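Ticket 488
Product: Sandetti freestanding frame with fabric cover
Category: Assembly / cover fit
Status: Closed
Opened: 14/07/2026

Problem as reported

The white fabric panel won't sit flat after the frame is put together. It sags towards the bottom crossbar and there are creases across it. The black cover is also twisted and won't pull down on the right. The frame has been taken apart and rebuilt once with the same result. All parts were in the box and nothing is bent.

Reply 1, Kosamus support

Thanks for the details. Please check the following and let us know what you find.

Are the poles pushed fully into their sockets? The thick pole needs a firm push and a quarter turn. If it is short of the stop, the whole frame leans and the panel goes slack on one side.

Is the crossbar the right way round? The end with the small moulded mark goes to the left. It will fit either way, but if it is reversed the holes don't line up with the panel ties.

Was the black cover put on before or after the white panel was tied? The leaflet in older boxes has these two steps in the wrong order. The panel should be tied at the top, then at the bottom, and the cover goes on last.

Customer update

Thick pole was not fully in. There was a gap of 2 mm at the socket. Pushed it down and turned it, gap has gone. The panel is better at the top but still loose at the bottom.

Crossbar checked, mark is on the left.

I followed the leaflet, so the cover went on first. It says Imhof print room on the back, no issue number. Is that the old one?

Reply 2, Kosamus support

Yes, that is the old leaflet. The newer one has an issue number under the address. We will send a copy, but you don't need to wait for it.

Please take the cover right off. You don't need to take the frame down. Undo the bottom ties only and leave the top ones as they are. Then:

1. Lay the black cover out round the foot of the frame with the opening facing you.
2. Hold the crossbar steady and hold the thick pole low down, near its base. Holding it higher up tends to pull it out of the socket again.
3. Draw the white panel down to the crossbar and tie the middle first, then the two ends.
4. Leave it for 20 minutes before tightening. The fabric gives a little when it is first put under load.
5. Tighten the ties, then bring the cover up one side at a time.

It is easier with one person on the frame and another on the ties. The black fabric will look bunched up until the last side is on.

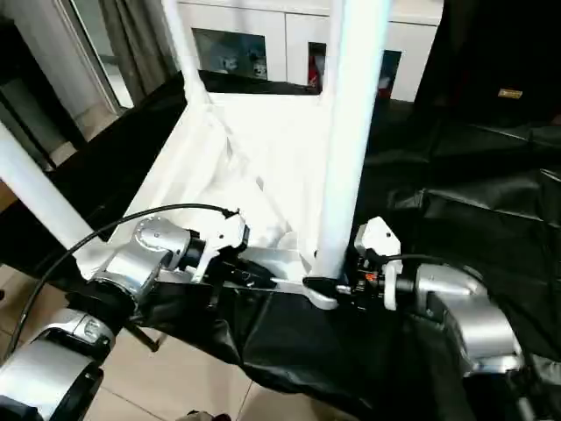 If the creases in the white panel are from packing, they can be left alone. They drop out over a week or two. Don't iron the panel while it is on the frame, as the tubes will mark. A cool iron on the reverse is fine if you have it off anyway.

Customer update

Did the above. Panel is now tight along the bottom. Cover went on without twisting, although the right side took two goes. There is still one crease near the top left which I will leave.

One more question. The spare ties in the bag are longer than the ones fitted. Are they for this frame?

Reply 3, Kosamus support

The long ties are for the Vidov frame, which is 1000 mm wide and uses the same parts bag. They will work on yours if you lose one, but you will have to knot the end.

The corrected leaflet will be in all boxes from August. Closing this ticket. If the panel goes slack again, check the socket on the thick pole first and reply here to reopen.

Resolution: pole not seated; cover fitted before panel (old leaflet). No parts sent.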